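Colour and Mood in Rooms: What We Can and Can't Say
Handout for session 6
Revised Sunday, May 6, 2018

Bring this with you, along with the Molari brochure from last time. If you have lost the brochure, share with a neighbour. I'm not printing it again, it has far too much purple in it.

1. Where we had got to

Last session ended with the claim that "blue calms and red excites". Most of the group believed it at the start and most still believed it at the end, so I will put my objection more slowly. Blue and red are names for very large families of colour. A thin greyish blue and a strong royal blue share a name and not a great deal else. When someone tests "blue" against "red" they have nearly always picked a pair that also differs in how light and how strong the two colours are. If people then feel different in front of them, we don't know which difference did it.

This matters when you read paint firms' leaflets. A leaflet never says "a pale, weak colour was tested against a dark, strong one". It says green is restful.

2. The Druston office trial

You have the two-page summary. Druston repainted one floor of its own offices in a soft green and left the floor below as it was. Staff on both floors filled in a form before and after. The green floor reported feeling calmer, and the firm now quotes this on its tins.

Things I would want to know, in no special order. Who chose which floor got painted? Did the staff know what the trial was for? (The form was headed "How does your new colour make you feel?", so I think we can guess.) What was on the walls before? Page two mentions in passing that the carpet was replaced in the same month. New carpet makes an office quieter, and a quiet office is a calmer place to sit whatever is on the walls.

The summary says 35 people took part. It doesn't say how many were on each floor or how many filled in the form both times. A handful of cheerful people could shift an average in a group that size. The chart on the front has no numbers up the side at all, and I'd treat it as decoration.

Somebody asked last time whether I was saying the trial was dishonest. I don't think it was. I think it was run by people who already liked green.

3. Pale yellow with grey-green

The Katsaros handbook gives a whole chapter to this pairing and calls it "naturally balanced". I have read the chapter three times looking for the place where balance is defined. It seems to mean that the author thinks it looks nice. So do I, as a matter of fact, but my liking it is not evidence, and neither is the word "naturally", which gets attached to any two colours you might find in a hedge.

What can be said with more confidence is dull. Two pale, weak colours side by side make a less marked edge than a pale one next to a dark one. Dark objects stand out against both. None of this tells you how anyone will feel after a day spent in there.
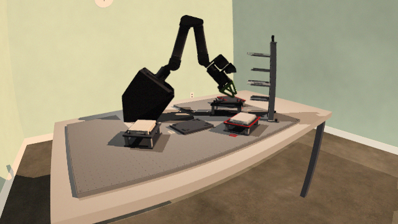
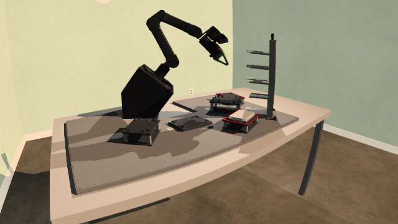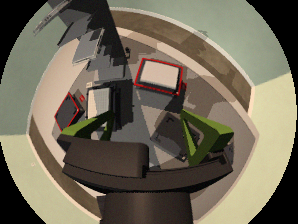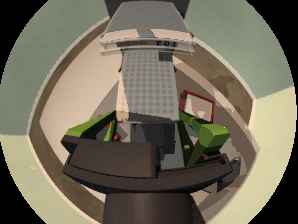
The handbook goes on to say that yellow "feeds the mind" and should be used where people study. The source given is another handbook. That one gives no source. I followed the same claim through several older books and it gets firmer the further it travels: in the earliest I could find, yellow "may prove cheering on a dull day", and by the time it reaches Katsaros it is improving exam marks. Keep an eye out for this when you do your own reading. A claim repeated in ten books can still rest on one person's remark.

4. The Wollonus survey

A better piece of work, though still not a good one. Wollonus asked more than 2000 customers to match a list of moods to a card of 18 colours. There is plenty of agreement in the results. Yellow goes with "happy" and grey goes with "sad", and so on, much as you would expect.

Read what was asked, though. People were asked which colour goes with which word. They were not asked how they felt, and they weren't sitting in a room of that colour when they answered. I can tell you that black goes with funerals and still feel perfectly well in a black jumper. The survey measures what people have learned to say about colours. That is worth studying in its own right, but it is a different question, and the press release slides from one to the other between its first and second paragraphs. Find the sentence where it happens and underline it.

The other trouble is the card. Printed colours shift under different lamps, and half the customers answered at home on their own screens. We can't be sure any two of them saw the same yellow.

5. What would change my mind

I get asked this every year and it's a fair question. I would want several rooms, the same in size, furniture, noise and daylight. I would want people put into rooms by drawing lots. The colours should differ in one way at a time, with the measurements written down so someone else can mix them. People should stay long enough for the novelty to wear off, because any fresh paint gets noticed for a week or two and then mostly forgotten. And I would like something counted besides opinions, such as errors in a typing task.

That is an expensive study. I suspect a paint firm has little reason to pay for one, given how well the leaflets work already.

None of this means you should paint everything white. White is a colour too, and the claims made for it ("clean", "focused") are no better supported. Choose what you like and what hides the marks. Look at a sample in the evening as well as at midday, and on more than one wall. That advice rests on how light behaves and I am happy to defend it.

6. For next time

Find one printed claim about colour and mood. It can be from a leaflet, a magazine, a tin or the side of a van. Write up to 200 words on what was measured, who did the measuring and what else could have produced the same result. If the claim gives no measurement, say so and spend your words on how it manages to sound as though it did.

Please don't use Druston or Wollonus, we have had enough of both. Molari is allowed if you can find anything in the brochure definite enough to disagree with. I have tried page 4 and got nowhere.

Reading: the short chapter on fair comparison in the course pack, and the Katsaros chapter again, this time with a pencil.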